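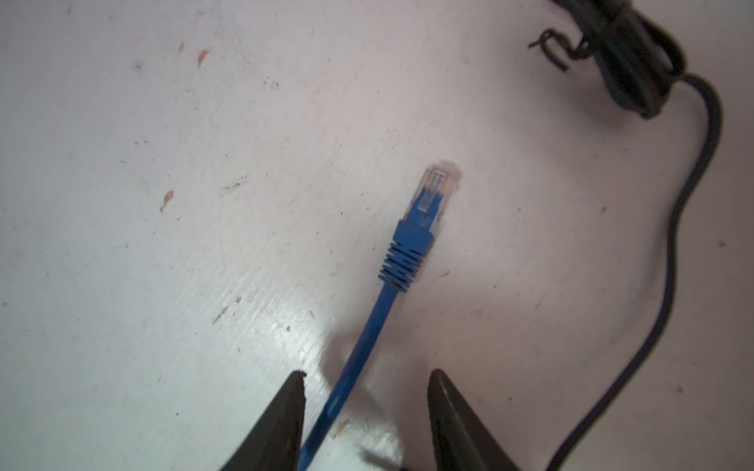
Blue patch cable, molded boot. Black one is coiled up top right.

Molded boots: keep or cut off?

kegilsson
I'm sorting out the cable bin for our office move in January. Most of what we have is blue patch cable like this one, with the molded boot that has ridges on the lower part. We're going into a Fonum cabinet with a 48 port switch and I remember the boots being a pain when the ports are close together. Do people trim them, re-crimp with bare plugs, or buy slim ones? There are 90 to deal with, mixed lengths, mostly 3 feet.

adoracion_s
Keep them. The boot keeps the cable from bending hard right behind the plug, and that is where mine always fail. If you cut it you will probably nick the jacket. I did that to two of them with a box cutter and threw both out.

gpimentel
Disagree for a packed switch. With thick boots side by side you can't get a finger on the tab, so people yank on the cable, and that's worse than having no boot. I'd buy slim patch cables for the cabinet and use the booted ones at the desks.

kegilsson
Desks are covered, we bought new ones for those. I was hoping to spend nothing on this.

i_ambrose
Can you read the wire order through the plug? I think I see orange and white in there but I can't tell more than that from the picture. If they're all wired the same way it matters less, but a bin that old usually has a crossover or two in it.

kegilsson
I can read it if I hold one under the desk lamp. The ones I checked so far are T568B. Have not done the whole bin.

ingerg
Put every one of them on a tester before you decide anything. A basic one is fine. I did a bin of 200 last year and it took an afternoon with the radio on. Bad ones go straight in the recycling, don't put them back "for later."

gpimentel
Agree with Inger on the tester. I use a cheap Zindel, it shows opens and crossed pairs and that's all I need.

adoracion_s
Would not bother re-crimping either way. Patch cable is usually stranded and you need plugs made for it. By the time you buy those and ruin a few you could have bought new cables.

i_ambrose
I re-crimp all the time and it's fine. Maybe four minutes each once your hands know the order. Slide the new boot on before the plug. I still forget.

adoracion_s
Four minutes times 90 is six hours, Ignacio.

i_ambrose
He doesn't have to do all of them.

ingerg
What's the black one with the thin cord? If those are strands sticking out of the side of the coil I'd look at that before it goes back in a box with everything else.

kegilsson
Not sure, it was in with the rest. I'll set it aside and unroll it tonight.

Update on the others: tried a row of booted ones in the switch. They fit, but the tabs in the bottom row are hard to reach. I'm going to use them in every other port for now and order a dozen slim ones for the uplinks and the phones. Will post the tester results when I get through the bin.

gpimentel
Label both ends while you have them out.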